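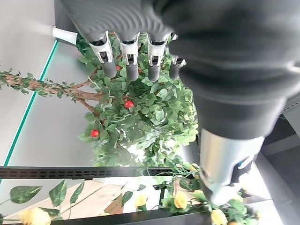 *Artificial fruit tree, red fruit, close up.*

## Display fruit and stands - what we stock and what we think of it

I'll say at the start that I don't like most fake fruit. Siddiqui has carried it for years because shops, stagers and school drama rooms keep asking for it, and a fair bit of what gets offered to us goes straight back. What's listed on this page is what we kept. I've tried to be plain about where each piece falls short, and if you think I've been too kind to something, write and tell me.

### The tree

Ploltska sells this one as "orchard realistic". I wouldn't go that far. The leaves are bright green and glossy, glossier than anything growing in my yard, and under strong light they shine. The trunk is better. The bark is mottled in tan and brown and small leaves come off along its length, so it doesn't look like a broom handle with a wig on.

The fruit is red and round, and sits in among the leaves. Ploltska's catalogue calls it apple. Customers have called it cherry, plum and once tomato, so don't build a whole window around it being one thing. If you need a tree that has to be a particular variety, this isn't it.

Catalogue price is $1,309 for the set of 14. We'll split a set, but you pay the freight on the odd ones.

### The two-level stand

Makier makes a lot of display furniture and I've sent plenty of it back. This one stayed. It has black metal legs set on a slant, a broad pale plank across the top, and slatted wooden crates that hang inside the legs. The plank has visible grain and a few small knots. Makier's sheet says "furniture finish". The crate slats look unfinished to me, and I'd run some sandpaper over them before putting linen anywhere near.

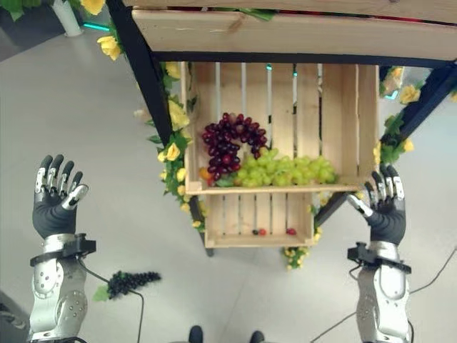
What I don't care for is the gaps. There's space between the back slats and you can see straight through to the floor, so whatever is behind the stand becomes part of your display. Put it against a wall, or line the crates with paper. Small pieces will find those gaps too, given half a chance. Grapes are a good choice because a big bunch covers a lot of slat and doesn't roll.

The stand is $1,688 with crates. Yes, that's a lot for a plank and some legs. I asked Makier to justify it and got a brochure. It comes flat in two cartons, and assembly took me 26 minutes with the supplied key, which I'd throw out and replace with a proper one.

### Grapes

These come from Wodon in dark red and a pale green that leans to yellow in some bunches. Order all your green in one go if matching colour matters to you.

The red is the better of the two. It goes from burgundy to purple across a bunch, and the bunch narrows to a tail at the bottom the way it should. Up close it still looks like plastic. From a couple of metres away, with a bit of shade on it, most people won't look twice.

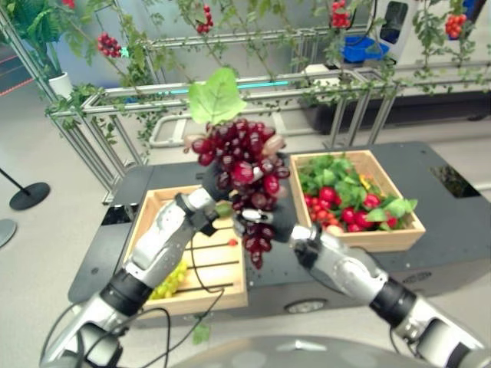 The leaf at the top is the weak point, in my view. It's a much brighter green than I'd like, and a buyer for a restaurant in town snipped hers off before the bunches went out. I think she was right. Leave it on if the grapes are going in a crate with other greenery, where it has some company.

Wodon says the colour won't fade. I've had a bunch in our front window since September and can't see a change, but one window isn't much of a test and I'm not putting that claim on the label.

### Loose red fruit and leaf filler

Small, round, glossy and red, mixed with green leaves, for filling shallow crates. Tomatoes or cherries, take your pick, the supplier's invoice doesn't settle it either. It looks best heaped. Spread thin, the wood shows through and the whole thing looks stingy, so buy more than you think you need or use a smaller crate.

### Cleaning

Dry brush first, then a damp cloth. Wodon recommends its own spray. I've tried it beside plain water and saw no difference.

### Returns and pickup

Unopened cartons can come back. Opened fruit can come back if the pieces are all there. Stands that have been put together stay yours unless something is broken. Pickup is from the side door, Saturday mornings only, and please bring a vehicle the longer stand carton will fit in.

Questions about stock go to Fouzia Siddiqui at the front desk. Complaints about the wording on this page go there too.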